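Support > Pelton Scorer > Setting up > Run rate and reduced overs

Search the guide Go

June — Dwynwen Vaughan

4.3 Setting the target for a shortened match

Use this section when overs have been lost before or during the second innings. The scorer must be signed in at the ground and the first innings must be closed.

1. Open Match, then Conditions.
2. Select Overs lost. Enter the new number of overs for the side batting second.
3. Check the limit per bowler. The Pelton works this out from the new total, but league rules may differ.
4. Press Recalculate. The revised target appears beside the old one.
5. Read both figures to the umpires before pressing Confirm.

Note: The limit screen will not accept fewer than 8 overs a side unless Short match is switched on in League settings.

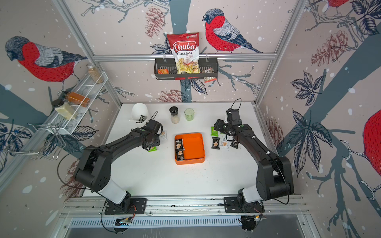 Fig. 17. Twin arms on the front rail, bullfinch mural behind.

Caution: Confirm cannot be undone from the scorer's screen. If the wrong figure has been sent, ask the match administrator to reopen the innings. Balls bowled in the meantime are held and added afterwards — do not enter them twice.

6. Wait about 10 seconds for the required rate to refresh.
7. If the rate still shows the old target, close the innings view and open it again.

Note: Net run rate in the league table is updated only when the result is signed by both captains. A match with no result leaves it unchanged.

For penalty runs, see 4.4.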